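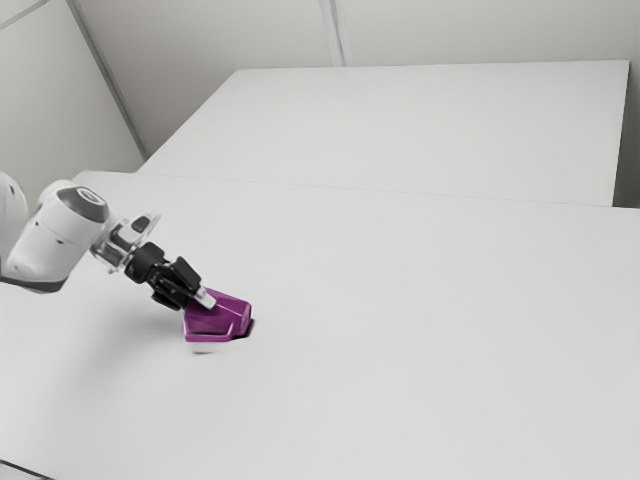
発表者ノート(Iker Lorente、2020年10月30日)

皆さん、こんにちは。Foselのロレンテです。日本語での発表はまだ慣れていませんので、ゆっくり話します。

今日のテーマは、Sestusholmのセルで使っているグリッパーの日常の手入れです。制御プログラムの話はしません。

(次へ)
最初は指先です。毎朝、電源を入れる前に、乾いた布で指先の内側を拭きます。溶剤は使わないでください。四月に一度使ってしまい、表面が白く曇って、2本とも交換になりました。

(次へ)
次はリンクの関節です。手で軽く動かして、引っかかりを確かめます。油は差しません。動きが重いときは、フィゲロアさんに連絡してください。

(次へ、ここは少し長く)
手首とグリッパーの間の取り付け部です。開閉回数が1537回のとき、ねじが一本緩んでいました。把持位置が少しずつ右にずれて、私たちは最初、カメラの校正を疑いました。半日かかりました。今は26時間の運転ごとに、ねじの合いマークを見ます。

(質問が出たら:締め付けの値は手順書の末尾にあります。)

(次へ)
最後に、清掃後の確認です。速度を70パーセントに下げて、試験片を一つつかみ、持ち上げて、元の場所に置きます。記録はCulardの表に書いてください。

では、ご質問をお願いいたします。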